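Binora home drug test cups and lockable medicine box: my review after one winter

I bought the Binora set in January, after a letter came from my son's school. The letter said that some pupils had been selling tablets near the bus station and that the police were asking parents to look in their own cupboards. We had plenty in ours: painkillers from my knee operation, sleeping tablets of my late mother, a bottle of something I could not even name. So I did not buy it out of suspicion towards my son. I bought it for the box. The test cups came together with it and I will write about both.

The box first. It is a steel case with a number lock, small enough for a wardrobe shelf. The lid closes with a firm sound and the hinges are inside, so a person cannot simply unscrew them. My neighbour Erick Simiyu worked many years as a prison officer, and I asked him to try it. He needed a screwdriver and a lot of bad language, and it stayed closed. He told me that a determined adult with proper tools will open any box of this size, and that the purpose is to stop the quick hand. I agree with him.

What I like less is the lock itself. The numbers are printed in grey on black and in the evening I need a lamp to set them. Also you can change the code when the lid is open without entering the old one first. If you leave it open while you answer the door, anybody can set a new code and you are the one who is locked out. I wrote to Binora and received a polite reply from a Rochelle Lindgren, who said the next model will be different. For the present owner this is not much help.

Inside there are 2 trays and a paper logbook. The logbook is better than it sounds. You write down each packet, how many tablets are in it and the date when you last counted. My first entry was 20 sleeping tablets of 400 milligrams... no, I must correct myself, the 400 belonged to the ibuprofen, and this is exactly the reason why a person should write such things down with the packet in the hand. 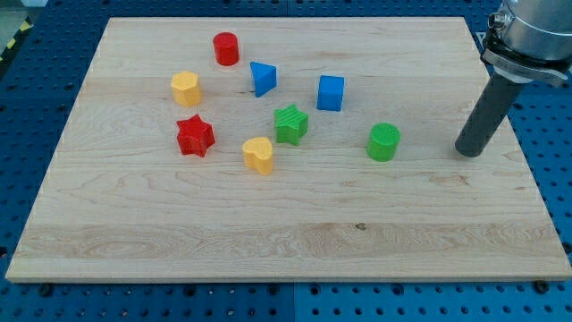
Can the lockable box be fixed to a wall or a shelf?
There are holes in the back plate and the screws are supplied, but the wall plugs are only good for brick, so for plasterboard you must buy your own.

Now the test cups. They are sold for parents and for small employers, and they look for several common substances in a urine sample. I tried one on myself, because I did not want to keep a thing in the house that I did not understand. Two days before, I had taken a cough medicine with codeine, and the line for opiates told me I was positive. The leaflet does explain this, on the last page, in very small letters. I think it should stand on the first page and in large ones. A tired and frightened parent at eleven in the evening will not read to the last page, and a great deal of harm can be done in a family by one wrong line.

I spoke about it with Clotilde Hamel, who advises families at the Prerau Centre in our town. She was quite strict with me. A cup from a shop is only a first sign, she said, and a laboratory must confirm it before anyone is accused. She also said that a test done by force usually ends the conversation. I have put the other cups at the bottom of the wardrobe and I don't plan to use them.

For comparison I also looked at the Vidudine box, which my brother-in-law has. It opens with a key, it is lighter and it feels cheaper, and his key hangs on a hook in the kitchen beside it. The lock on the Binora is clearly better for a household where keys have a habit of walking. The Vidudine has no logbook, but a school exercise book would do the same work.

One more point about old medicines. The seller's page suggests the box as a place to keep them "until disposal". Please do not let this become years. I carried a full bag to our pharmacy, and they took it without questions and without payment.

Would I buy it again? The box, yes, with a strip of white tape under the numbers, as I have now. The cups I would leave in the shop. It is a pity that they are sold only as one set, and I hope the company will separate them.

Box: four stars from five.
Test cups: two stars.
Delivery was quick and the parcel had no writing on the outside, for which I was grateful, as our postman is a talkative man.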